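Hi, I'm Carol Wragg, and Zelteck is me, my business partner Adeel Satti and a rented unit in Botholm. We sell one thing, really - Sondetti, a simulation kit for people who want to try out a gripper before they buy one. You send us your part, we build it in software, and you get to watch the close-up work from as near as you like. We've done 173 setups so far, and I still get excited about the marble surfaces!
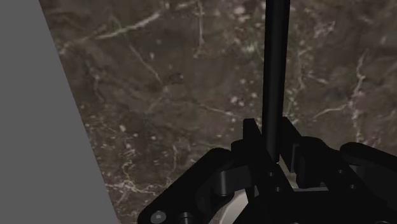

## Want to try it?

Trials run for 30 days. Just ask for Adeel - he picks up faster than I do.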